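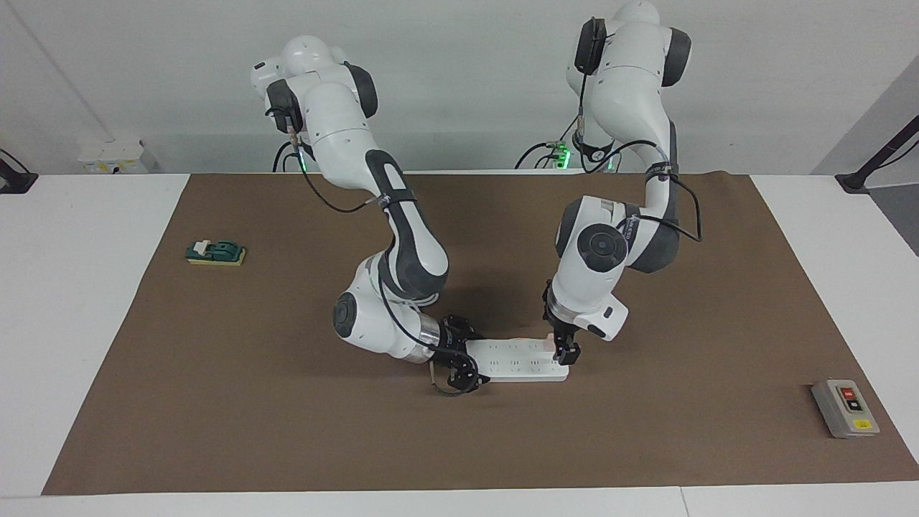 A white power strip at the big brown mat.

About Plukia

Most homes have at least one power strip behind the television that hasn't been looked at since the day it was plugged in. We love those power strips! Plukia is a small school in Chiba for people who want to understand the ordinary electrical things they live with: extension leads, plugs, switches, lamps, timers, the lot. We teach adults mostly, with a few family sessions in the school holidays, and you don't need to know a volt from an amp before you come.

How we started

Renji Kaneko spent years repairing kitchen appliances and kept having the same conversation at the counter. People would bring in a toaster, the toaster would be fine, and the trouble would be in the lead they'd been using it with. He began running a free evening on leads and plugs above a bicycle shop, expecting a handful of neighbours, and had to borrow chairs from downstairs. Tsutomu Nomura came to the second one, asked so many questions about switches that the evening overran by an hour, and ended up teaching the third with him.

That was one November. We moved into our present rooms in the Calton building the following spring, and there are now four of us teaching. To date 2,803 people have taken a course here, and quite a few of them have come back for another (hello to everybody who has done Switches twice).

What we teach

Leads and Strips is our first course and still the busiest. You learn to look a power strip over properly: the sockets, the casing, the whole length of the cord and then the plug. We talk about what belongs on a strip and what really should have a wall socket to itself, heaters above all. Then you add up the load of everything you've got running at your own desk or in your own kitchen, and there's nearly always a gasp somewhere in the room at that point. It's great fun, and you go home and rearrange the furniture.

Switches covers everything from the little rocker on a bedside lamp to the chunky push-button boxes you find on workshop machines. Tsutomu has a real passion for the chunky ones. You'll press a lot of buttons, and you'll find out why a good stop button is so easy to find without looking.

Small Boards is for anyone who has opened up a dead gadget and wondered about the green bit inside. We go slowly, naming parts and following the tracks, and by the last session most people can point to where the power comes in and make a sensible guess at where it goes next. Soldering comes in towards the end, for those who fancy it.

Each session lasts 180 minutes with a proper tea break in the middle. Nothing on the table is connected to the mains while you are handling it, and one of the teachers checks this before each exercise.

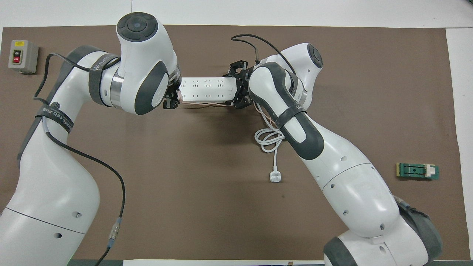 Power strip, white cord and plug, a switch box with its red OFF button, and a small green circuit board.

Our table

We're fond of a white table with a big brown mat on it. Small things show up well on the mat, and you'd be amazed how far a screw can travel without one! A strip with its cord, a switch box and a little board will keep a group talking for a whole session, so we try not to pile on too much at once. The rest lives on the shelves in the next room, where we have a collection of 222 plugs, strips, adaptors and switches, nearly all given to us by former students. The Javton shelf, named after the street where we found the first box of old timers, is the one visitors always want to rummage through. Please do. Just put the timers back in their tray.

If you have an old extension lead you're no longer sure about, bring it along to Leads and Strips and we'll look at it together. We can't take in fridges, televisions or anything with a battery that has swollen. Your local collection point is the place to ask about those.

Coming to see us

You're welcome to sit in on the first half of any course before you decide, and there's no charge for that. Our rooms are on the ground floor, there's a step-free way in from the car park side, and the kettle is on from half an hour before we begin. Larger groups can book a session of their own; we've had choirs, a walking club and one very competitive quiz team.

Ask for Renji about courses and for Tsutomu if you've got something interesting with a button on it.

Page last updated March 30, 2021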